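Red peg sorting block, holes too snug for the green pieces?
Posted in Toys & Puzzles by Tae-yang So

Got a shape sorting block, red, nine holes, three rows of three. Long green pieces that go in upright. Second-hand from the Purnstead swap table so no box and no leaflet. Some of the holes are really tight. Want it usable for my nephew, who's 3 and gives up fast. Don't want to wreck the holes tho. 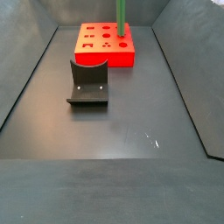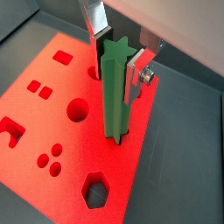
Which shapes are worth easing a little and which should I leave alone?

Leave the round ones alone, ease only the shapes with inside corners. A round peg goes in at any turn, so if it's snug it just needs a few weeks of use. A star has to be lined up AND pushed, and little kids can't do both at once. Go around the inside walls with 600 grit paper wrapped on a craft stick, a couple light strokes per wall, then try the piece. Stop as soon as it drops with a small push. You can't put material back.

Hwa-young Gil
Did this on a Leko set in June. Mostly agree with easing the star, but check the piece first – run a fingernail down the long edges. If there's a burr or a ridge on the piece that's your problem, not the hole. Fixed two of mine that way, never touched the block.

If you do sand, tape over the neighboring holes. Dust gets down in teh little ones and it's a pain to get out. 1,000 grit for the last pass if you care how it looks. I didnt bother.

And for a 3 year old start with the round ones only, keep the rest in a bag. Mine hated the star until we did that.

Nic Giolla
don't use oil or soap to make them slide!! tried dish soap on our Flitau one, went gummy, worse than before. took 12 rinses or it felt like it

also is yours foam or hard plastic, matters a lot. foam gives on its own, just leave a piece standing in the tight hole overnight and see. wouldn't sand foam at all, it tears – press it back with the round handle of a spoon instead

Tae-yang So
Thanks both. Trying the fingernail thing first, then the overnight thing. Will leave the sandpaper for last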